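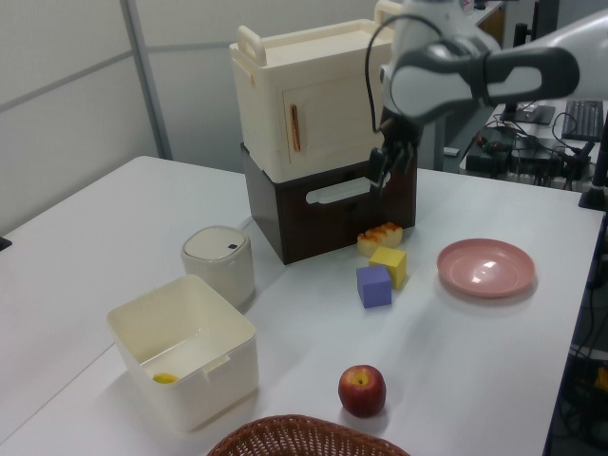

Figure 1. Play kitchen items on the shared table, with the toy oven standing on the brown drawer unit.

Sorting and Storage of Play Kitchen Items on a Small Shared Table
Student Project Report, Household Organization Module
Ruddock College
Submitted February 14, 2024

This site uses cookies to remember your settings and to measure visits. By continuing to browse, you agree to our use of cookies. Accept / Manage preferences

1. Purpose

The project examined how a small set of play kitchen items can be kept on one table so that children are able to find them and put them away without help. It was requested by the Etside Family Center, where the play kitchen is used by several groups in the course of a day. The center reported that food pieces were often left at the wrong station and that setting up for the next group took too long.

2. Materials

The set was chosen to resemble an ordinary kitchen at small scale. It includes a cream-colored toy oven, a dark brown drawer unit with a white handle, a small lidded container that serves as the trash can, a shallow plastic bin, a woven basket and a pink plate. The food pieces include bread, an apple and a yellow piece that the center's inventory lists as fruit. Two foam cubes, one yellow and one purple, were kept in the set as loose items with no obvious place in a kitchen.

The table surface is white, and small items show up well against it. The width available to the set was limited to 60 inches, the same as the play table at Etside.

3. Method

Two arrangements were compared. In the first, called Clarka in our notes, food was placed on the open table and the containers were kept toward the sides. In the second, called Sondard, each food piece was assigned a container or a fixed spot beside one. The oven remained on top of the drawer unit in both.

Each arrangement was used for six sessions in January. At the end of a session the items were returned to their places and the time was recorded. Staff were also asked to note any item that was left out or placed in the wrong container. A budget of 900 dollars was approved for the project, of which about 400 was spent, mainly on containers and labels.

4. Findings

The basket proved the most useful container for bread. It is open and low, and a roll can be placed in it from any side of the table. In early sessions the bread was set down in front of the drawer unit, where it was in the way whenever the drawer was needed. 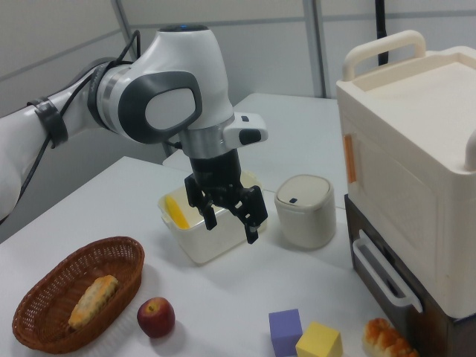 Figure 2. Bread roll in the woven basket, with the apple next to it and the yellow food piece in the plastic bin.

The plastic bin was suitable for the yellow piece and had space for more. Staff asked that the bin stay near the middle of the table, within reach of children on both sides. The apple was the item most often misplaced. It had been assigned a spot beside the basket, but children tended to put it on the plate or in the bin. We recommend that it be given a container of its own.

The lidded container caused some confusion. Adults read it as a trash can at once, while several children used it to store the cubes. The center may wish to accept this use, as the cubes otherwise have no assigned place.

Clearing the table took less time under the Sondard arrangement in most sessions. The difference was smaller when the group was already familiar with the set.

5. Limitations

The sessions were held at a single table with one set of items. Groups differed in age, and the order of the two arrangements was not varied. Differences in time should therefore be read with caution.

6. Recommendations

The center should adopt the Sondard arrangement, with the basket used for bread only and the bin for other food. The oven should remain on the drawer unit, and the tabletop in front of the drawer should be kept clear. Labels should carry a drawing as well as a word. A copy of the layout sheet has been left with the Etside office, and replacement labels can be requested from the module coordinator.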